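# Pince à deux doigts : le tissu glisse ou reste accroché, comment régler ?

**Osaze Amadi**, 25/02/2024

Bonjour à tous. Je demande votre aide pour le réglage d'une cellule de manipulation de textile. Excusez mon français, ce n'est pas ma langue première, j'essaie d'être précis.

La cellule s'appelle Dauda. C'est un bras monté sur un rail, avec une pince à deux doigts noirs et une petite caméra au poignet. Le bras prend des vêtements et des petites pièces de linge. Je l'ai reprise en novembre, sans notice, avec seulement un cahier de l'ancien responsable.

Mon problème est double. Quand je mets la consigne de serrage à 600 dans le logiciel Zavureo, le coton fin part entre les doigts pendant la montée. Quand je mets 800, il tient, mais à l'ouverture un doigt garde parfois le tissu avec lui, comme s'il y avait de la colle. J'ai aussi, de temps en temps, le code 113 au retour à l'origine, et je ne sais pas si les deux choses sont liées.

Voici ce que donne la caméra du poignet avec un tee-shirt blanc. Le doigt gauche pince le tissu et fait partir des plis tout autour de sa pointe, et entre les deux doigts le tissu fait une bosse.

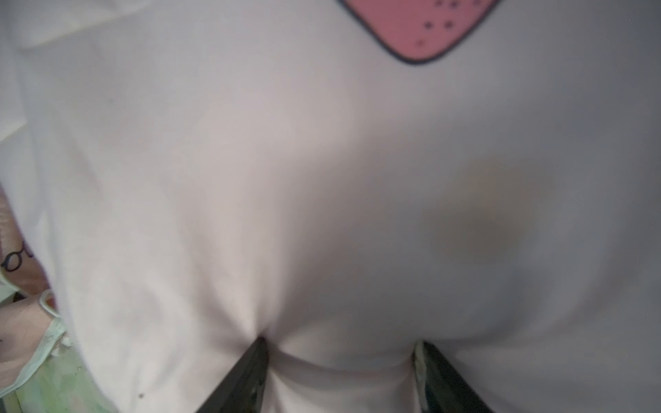 Julián Aguirre demande à quelle hauteur se fait l'approche, et si le zéro de la pince a été refait après le dernier changement de doigts. Je réponds ici pour tout le monde : la hauteur est celle du cahier, je ne l'ai jamais modifiée. Pour le zéro, non, je ne savais pas qu'il fallait le refaire. Les doigts ont été changés avant moi.

---

**Vina**

Même souci chez moi avec des torchons. J'ai baissé la vitesse et c'est parti. Essayez ça d'abord.

---

Je me permets une réponse plus longue, car j'ai perdu beaucoup de temps sur le même montage.

Le serrage n'est pas le premier coupable. Si les pointes descendent trop bas, elles poussent dans le tissu avant de se fermer. Le tissu se tend, puis il sort dès que le bras monte. On augmente alors la force, et on use les doigts. Je propose cet ordre :

1. Bras arrêté et énergie coupée, essuyer les doigts avec un chiffon sec et passer l'ongle sur le bord intérieur. Une petite bavure suffit pour retenir une maille.
2. Refaire le zéro de la pince, doigts fermés à vide.
3. Remonter la hauteur d'approche de 2 mm et recommencer les essais à 600.
4. Augmenter la consigne par petits pas. À 800, je ne resterais pas en continu.

Ensuite, il faut regarder les épaisseurs. Un réglage bon sur un tee-shirt ne sera pas bon sur une pièce avec un passepoil, parce que le bord est plus raide que le milieu. Je fais toujours les essais sur les deux. Sur la vue suivante, le panneau rose a un passepoil blanc et une petite attache blanche au coin. J'approcherais dans la partie souple, loin de cette attache — si un doigt se ferme dessus, l'autre travaille de travers.
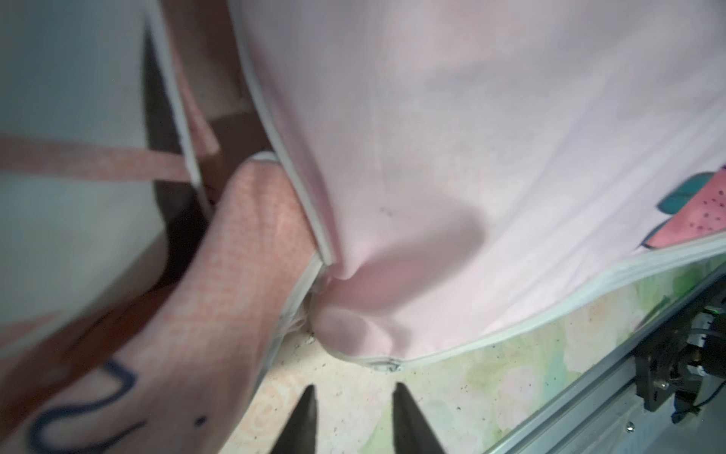 **Julián Aguirre**
*Technicien de maintenance, atelier Farwood*

Pour le code 113, je le traiterais à part. Chez nous, il venait d'un câble qui tirait un peu en fin de course du rail. Faites avancer le chariot à la main, énergie coupée, d'un bout à l'autre, et regardez si les fils fins gardent du mou partout. Contrôlez aussi les vis des équerres. Un voyant vert sur le bloc moteur ne prouve pas que la position est bonne, il dit seulement que l'alimentation est là (c'est le cas sur le mien, à vérifier sur le vôtre).

Notez chaque valeur avant de la changer. Le cahier de votre prédécesseur a peut-être été écrit pour d'autres doigts, et dans ce cas sa hauteur ne vaut plus rien.

---

**Osaze Amadi**

Merci à vous deux. J'ai trouvé une bavure sur le doigt gauche, côté intérieur, que je n'avais jamais sentie. Je l'ai poncée très doucement et j'ai refait le zéro. À 640, le coton monte sans glisser et le doigt le lâche bien. Je n'ai pas encore regardé le câble, je reviens écrire quand ce sera fait.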